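17/07/2009

The consultation draft of the licensing and information-sharing bill closed for comment in April, and the revised text was tabled last week. I have now read both versions side by side. Most of the commentary so far has dealt with the headline penalties. My interest is in Part 4, which sets out how records move between agencies, and in the schedule attached to it, which few people will read before it passes.

Some background for anyone arriving from the index page. Part 4 replaces the present arrangement, under which each agency negotiates its own memorandum with every other agency it deals with. Those memoranda are not published. The bill substitutes a single statutory gateway: an agency listed in the schedule may disclose a record to another listed agency if the disclosure is "reasonably necessary" for a function of either one. The words "of either" were not in the consultation draft, which referred only to a function of the receiving agency. The explanatory memorandum describes the change as a clarification. I would describe it as a new head of power.

Consider how it operates. Under the draft, a licensing office holding an applicant's address history could release it to an enforcement body that needed it for an inquiry. Under the tabled bill, the licensing office can release the same history because doing so would help the licensing office. The receiving body need have no use for it at all. I can find nothing in the clause requiring the recipient to refuse, return or destroy a record it didn't ask for.

The safeguard offered is clause 74, the audit provision. Each listed agency must keep a log of disclosures and make it available to the auditor on request. This is sound as far as it goes, but the log's contents are left to regulation. The draft named the minimum fields in the clause itself: date, category of record, recipient, purpose. The tabled version says "such particulars as are prescribed". Until regulations are made, no particulars are prescribed, and an agency could comply by keeping a log with nothing in it. Commencement isn't tied to the making of the regulations. I checked the transitional provisions twice.

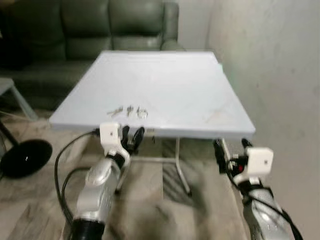

Retention is the other half of the problem. The bill adopts a 10-year default period, running from the date of last use. "Use" is defined to include disclosure. A record passed through the gateway once every few years therefore never reaches the end of its period, and each transfer restarts the clock for both the sender and the recipient. If the intention was a fixed limit, the period should run from the date of collection. If the intention was an indefinite one, the memorandum should say so and the chamber can debate it on that footing.

The contracting clause deserves a paragraph too. Listed agencies may engage a "service provider" to operate the gateway on their behalf, and the provider is taken to be part of the agency for the purposes of the Part. Two firms, Protari and Filtent, made submissions during consultation, and both asked for this wording or something close to it. I have no objection to firms making submissions. Both were competent documents, and Filtent's was the only one I read that dealt properly with log formats. My objection is to the drafting result. A provider deemed to be part of the agency gets the agency's disclosure power, but the offence provision applies to "an officer or employee of a listed agency", and the deeming clause stops short of it. A contractor's employee who misuses a record commits no offence under this Part. There may be liability under the general criminal law, depending on the facts, though that is a poor substitute for an offence written for the conduct.

The Huanca inquiry looked at much the same defect in the old registry scheme and recommended that deeming and offence provisions be drafted together. The recommendation was accepted at the time. I don't know why it wasn't followed here.

On the positive side, the correction procedure is better than what exists now. A person may apply to any listed agency holding a record, the agency must decide within the statutory period, and a correction has to be passed on to every agency that received the original. It depends on the log being adequate, for the reasons set out above, but the structure is right. The Drevis pilot ran on a similar model and its forms could be adopted with little change.

Amendments I'd support, in order of importance:

- In the gateway clause, omit "of either" and restore the consultation wording.
- In clause 74, put the minimum log fields back in the clause and leave regulations to add to them.
- Run retention from the date of collection.
- Extend the deeming provision to the offence provision.

None of these alters the policy of the bill as it was described in the second reading speech. The first 3 could be moved as a single sheet. The fourth probably needs a consequential change to the definitions, as "officer" is borrowed from the public service legislation and doesn't sit comfortably with a private employee.

I will be sending a shorter version of this to my local member's office. Clause references are to the bill as introduced, and I'll correct them if it is reprinted with amendments.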